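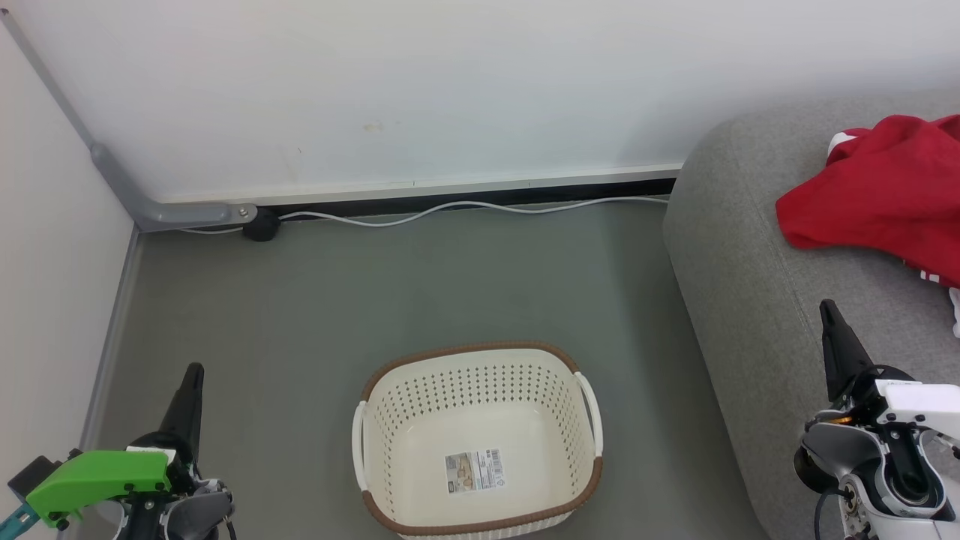

Le linge et moi, c'est une longue histoire de mauvaise foi. Pendant des années j'ai tout porté à bout de bras, de la salle de bains à la machine, en semant une chaussette à chaque virage (et en accusant le chat, évidemment). Et puis en avril j'ai craqué, j'ai acheté un vrai panier à linge. Blanc, en plastique, avec un bord tressé marron qui lui donne un petit air plus habillé, et deux poignées sur les petits côtés. Rien de révolutionnaire, mais je l'adore !

Je l'ai trouvé chez Bivness, au fond du magasin, coincé entre les étendoirs et les bacs de rangement. J'hésitais avec un modèle pliable de chez Prarance, très joli, mais franchement je me connais : une fois plié, je ne l'aurais plus jamais déplié. Celui-ci a des petits trous sur tous les côtés, je trouve ça bien pour les serviettes qu'on jette là sans réfléchir le matin.

Pour l'instant il habite dans le salon, à côté du canapé gris. Oui, je sais, le salon. C'est là que je plie le linge, devant une série, et c'est surtout là que les vêtements atterrissent tout seuls. L'accoudoir, chez nous, c'est une penderie — la plus remplie de l'appartement, d'ailleurs.

Côté organisation, je me suis fixé une règle : 15 minutes le soir, pas plus. Je ramasse ce qui traîne, je retourne les manches, je vide les poches (deux tickets de caisse et un élastique hier, la routine). Le blanc part en premier, les couleurs le lendemain, et tout ce qui est rouge attend son tour à part depuis un certain drame de draps roses dont je ne parlerai pas.

L'étiquette est encore collée au fond, avec son code-barres. Mon voisin Janaka Talukder m'a conseillé le sèche-cheveux pour la décoller sans laisser de traces. Il faudrait que j'essaie avant la prochaine lessive, si je remets la main sur le sèche-cheveux.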